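Kollby open-sided basket, dark gray, from Vanags

I bought the Kollby in October, after a long spell of using a cardboard box as the place where shopping waits to be put away. We are a household that unpacks onto the table and then wanders off, and I wanted something light with holes in the sides (so I can see when there's a packet of sweets at the bottom before it has been there all winter!). It cost me 10 dollars, and I've grown fonder of it than I expected to be of a basket.

Small bags are what it does best. They slide about so much on bare wood, and they always end up under each other.
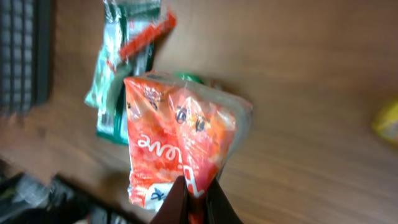 Thảo Doãn: I have the smaller Pikum and the thin packets poke their corners through the holes every time. Does the Kollby do that too?

A little, Thảo, yes. Flat packets are the worst for it, and if you lay them down instead of standing them up you'll hardly notice. Heavier things are no bother - I put drinks in first, along one side, and tuck the soft stuff in next to them.

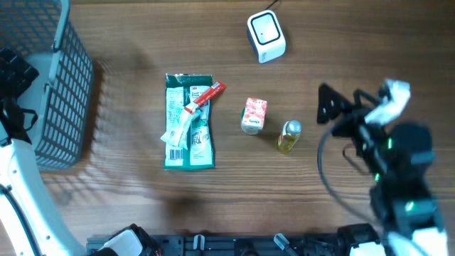 Green packet, juice carton and little glass bottle, with the basket at far left.

One more thing I like is that it wipes clean in no time, although crumbs do settle in the corners of the grid and you need an old toothbrush to get them out. I left mine soaking for 45 minutes after a honey accident and it came up lovely.
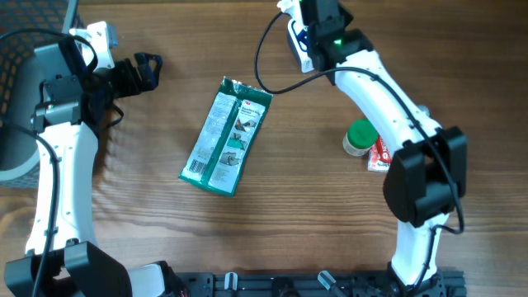

The other grumble is the rim, which is narrow on the hands when the basket is full and you're carrying it up from the car. I wrapped a bit of cotton tape on each side of mine and that has held well. Vanags had it in the Stellville store when I last went, next to the dish racks.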